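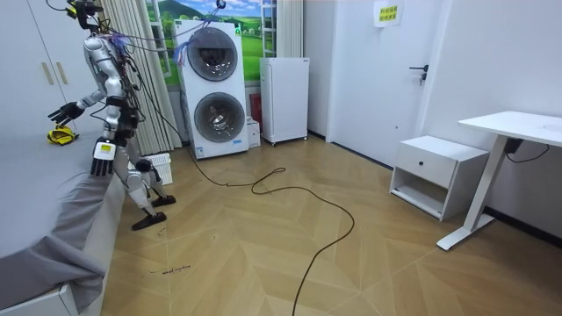

Laundry in a small bedroom: what works for me

I get asked about small-space laundry more than anything else on this page, so I've finally put my notes in one place. My own place on Whiteley has no laundry room, no hall closet and no garage, so the washing, the folding and the sleeping all go on within a few steps of each other. I've lived this way since a chilly November when I gave up on the laundromat for good, and I wouldn't go back!

Start with the bed. It's the best folding table you own, but only if it's made first. Pull the sheet tight over the corners, smooth it with the flat of your hand from the middle out, and then tip the clean clothes onto it. I fold the big pieces first (towels, jeans, the other sheet set) and stack them at the foot. Socks come last, when I'm tired and can do it without thinking.

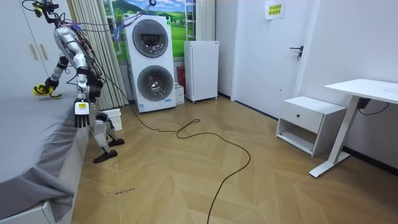

A fitted sheet and a flat sheet behave very differently, and most of my bed-making complaints come down to using a flat one and not tucking it. Lift the corner of the mattress with one hand, push the hanging part under with the other, and do the foot end before the sides. If you leave it loose you get what's going on with the gray one here, where the side hangs down and bunches into folds near the bottom corner. Perfectly fine for a nap, but it'll be a heap by morning. I bought 2 sets of flat sheets from Fendus and tuck them every single time.

Next, the washer and dryer. Stacking them saved me more floor than anything else I've done, and I can put up with them being in the bedroom. A few habits help:

Leave the washer door open a crack between loads.
Wipe the rubber seal with an old washcloth.
Clean the lint screen every load, even the small ones.
Don't run anything after bedtime. The spin is louder than you remember.

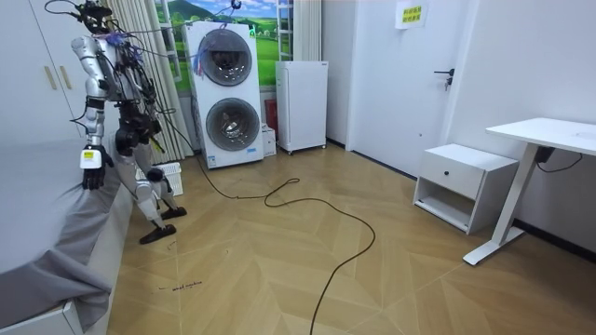

Last changed: 5 December 2022

Baskets! I used to have one giant hamper and it was always full. Now I keep a small slatted one on the floor by the bed, and when it's full, I wash. The slats let air through, so a damp gym shirt doesn't turn sour before I get to it — mostly.

For the wardrobe, I give every shelf 30 seconds when I put things away. Anything I haven't worn goes to the front where it annoys me into deciding.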